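5.2 Phantom contact during empty-table segments

The largest single loss in the collection came from segments in which the gripper held nothing. Of the 1,450 demonstrations gathered with the hand-held tool, 55 were marked by the automatic labeler as containing a grasp at a moment when the fingers were open over bare table. We call these phantom contacts. They matter because the labeler's output goes straight into training, and a policy taught that a grasp has taken place will start its lift with nothing in hand. In our arm trials this is what the policy did, often enough that we stopped the runs and went back to the data.

The vendor-style explanation, and the one we were first inclined to accept, is that the wrist view is too plain. Pale wood gives the tracker little to hold on to, the argument goes, so the estimate of finger width drifts and crosses the grasp threshold by accident. A similar account is given in the Prarness release notes, where the suggested cure is a patterned mat under the work. We doubt that this is the whole story. The table is not plain. Its grain runs in long lines and wide arcs, and the tracker found plenty of features on it in every segment we checked by hand. If a lack of texture were to blame, the feature count should fall before each phantom contact. It did not fall in 27 of the 55 cases, and in the rest the drop was no larger than in ordinary segments from the same session.

Figure 4 shows the kind of view in question. The fingers are spread wide and there is nothing between them. A person has no trouble calling this open. The labeler has to reach the same answer from two dark shapes against light wood, and the left one has a narrow strap hanging at its right side.
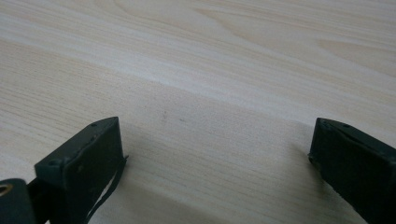
Figure 4. Wrist view over the bare tabletop, gripper open. Note the strap beside the left finger and the two faint specks above the gap.

We looked at the strap first. It has nearly the same color as the finger, and the sliver of table between the two is thin. Our working guess is that the segmentation step at times joins strap and finger into one shape, which moves the inner edge of the finger toward the center and shortens the measured gap. To test this, Subramaniam masked the strap region in all 55 clips and ran the labeler again. Most of the phantom contacts went away, but not all of them, and the mask also removed a few true grasps. We therefore report the strap as a likely cause for part of the fault and do not claim more. A cleaner test would tie the strap back and repeat the collection, and we have not done that.

The specks were the second suspect. Marks this small should not survive the size filter, and in the Ullel version of the labeler they do not. The Multside version, which we used until June, has a looser filter and will sometimes treat a small dark mark in the gap as a held object. Swapping versions cleared 3 cases. Wiping the table before each session would be cheap, though we have no figures to show that it helps, and faint marks in the wood itself would stay where they are.

Two weaknesses in this analysis should be plain. The person who checked the clips knew which ones had been flagged – a poor way to run a check of this kind. Also, the threshold for a grasp was set by Đinh on an earlier set of fingers with less wear. Scuffed patches return more light than the dark coating around them, and we cannot rule out that they shift the fitted edge. The flagged clips were removed from the training set on 22/08/2025, and all results in Section 6 use the reduced set. Removing bad labels is a repair to the data only. The labeler still has the fault, and we would not trust it on a new table without repeating the check.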